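Notes > Workshop > Cabling

Re-patching the small rack

27 Oct 2025

The switch in the workshop rack had not been touched since April, and the patching had reached the state where following one cable by hand meant moving four others. I set aside an evening to pull everything, label it and put it back in a sensible order. Yhon Montoya read port numbers from the old spreadsheet while I unplugged.

The spreadsheet was wrong in 11 places. Most were swaps between neighbouring ports, which do no harm until you need to power-cycle a camera and drop the print server instead. Two entries pointed at a machine called Nusumero that was retired before I took over the rack.

The new scheme uses colour for function. Yellow is for bench devices, grey for uplinks, and anything on the management network gets a red sleeve at both ends. I crimped nothing myself this time. Moulded leads cost slightly more, but the strain relief is consistent and the boot gives you something to hold when the neighbouring ports are full.

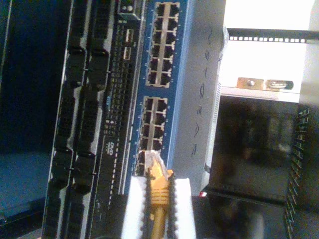 Yellow patch lead, RJ45 end, at the blue switch.

The latch is the part that fails. On a cheap lead the tab snaps after a few insertions and the plug then sits in the socket by friction alone, making contact until someone brushes past it. My test is crude: push until it clicks, then pull on the boot, not the cord. If it moves, the lead goes in the scrap box. Hélène Ouellet thinks I throw away too many. She may be right, but an intermittent link costs me more time than a new lead.

Labels are printed wraps, one at each end, set far enough back from the boot that they can be read without bending the cable. The number on the label is the cable's own number and says nothing about the port. Ports change. The spreadsheet holds the mapping, and there is now a paper copy taped inside the rack door.

After that I went round the bench ends. Short leads get tugged, so each one needs enough slack to reach the device with a gentle curve and no load on the connector. The same applies to anything with a threaded fitting, where the nut will hold long after the cable behind it has started to suffer.

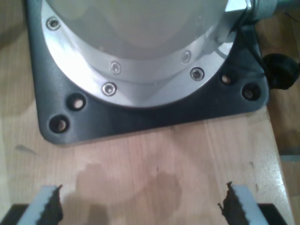
How much slack should be left at the bench end?
Enough for one loose loop a little wider than your hand. More than that ends up on the floor, and less means the connector takes the strain whenever something is shifted.

Still outstanding: the uplink to the Jafri cabinet, which runs through a trunking lid I could not get off, and a second pass over the spreadsheet with Nneka Ekwueme, who knows which of the unlabelled wall sockets are live.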